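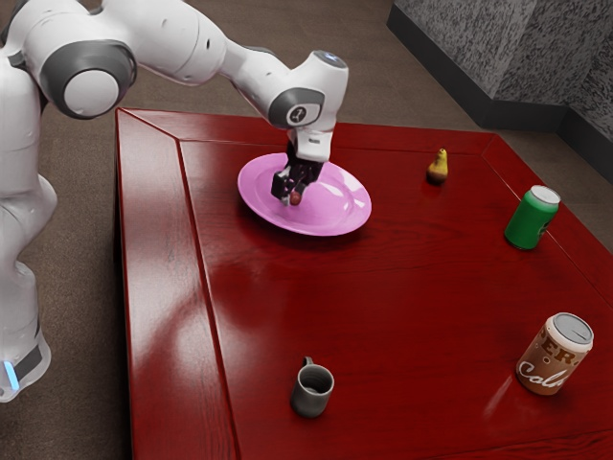 The Dristthorpe supper club turned 18 in June, old enough to vote and still unable to agree on dessert. Cabral Street wanted pie. The Pasent end of town wanted anything else. We set out a pink plate on a dark red table, the glossy sort that shows every thumbprint, and the arguing went on over that too.

Tickets for the fall supper are on sale now - 110 seats, and a limit of 2 per household, whatever you were told last year.
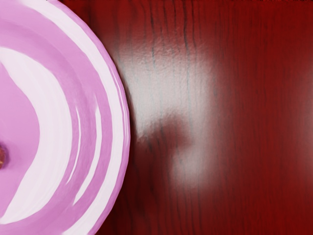

Pay at Seltitz Hardware, cash or check. Pie people should bring their own forks.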